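Hirkix – Datenkarte zum Handgelenk-Datensatz
Stand: März 2026
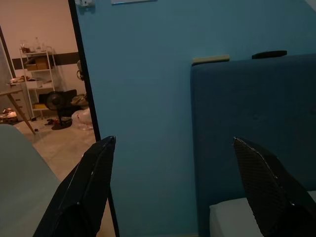 Blick der Handgelenkkamera: beide Greiferfinger, dahinter blaue Wand und Kopfteil, links die Tür zum Nebenraum.

Worum es geht
Hirkix ist mein Versuch, einem Greifer beizubringen, in welchem Zimmer er gerade steckt, und zwar nur aus dem Bild der Handgelenkkamera. Keine Karte, keine zweite Kamera, keine Tiefe. Ich wollte wissen, wie weit man damit kommt, und bin ehrlich gesagt weiter gekommen als gedacht (bei den Türen allerdings nicht, dazu unten mehr).

Was drin ist
565 kurze Episoden aus bewohnten Wohnungen. 374 davon sind fürs Training, der Rest ist Test. Aufgeräumt haben wir vorher nicht, und das soll auch so bleiben! Zu jeder Episode gibt es die Bildfolge, die Gelenkwinkel, die Fingeröffnung und ein Raumlabel pro Bild.

Labels
Conceição Barros und ich haben getrennt gelabelt und uns danach über die Streitfälle gebeugt. Am meisten gestritten haben wir über Bilder mit offener Tür: Kamera im Schlafzimmer, aber das hellere Nebenzimmer mit Regal und Ventilator ist mit drauf. Unsere Regel: Es zählt der Raum, in dem der Greifer ist. Der sichtbare Nachbarraum steht extra im Feld »nachbar«.

Methode
Ein kleiner Bildencoder, dahinter ein Gedächtnis über die letzten 300 Bilder. Die Finger maskiere ich vor dem Encoder weg. Ohne Maske hat sich das Netz gern an der Fingerstellung festgehalten – offene Finger hieß dann plötzlich »Küche«. Der Code dafür liegt im Ordner mota, die alte Variante ohne Gedächtnis in gostis.

Was noch klemmt
– Türdurchblicke. Ist der Nachbarraum wärmer und heller beleuchtet, kippt die Vorhersage oft dorthin.
– Große einfarbige Wände. Da hilft nur das Gedächtnis.
– Episode 539 hat im Januar neue Labels bekommen, bitte keine ältere Kopie verwenden.

Fragen und Fehler
Am liebsten als Ticket mit Episodennummer, dann finde ich die Stelle schneller. Ich freue mich auch über Gegenbeispiele aus anderen Wohnungen!

Ermelinda Quintela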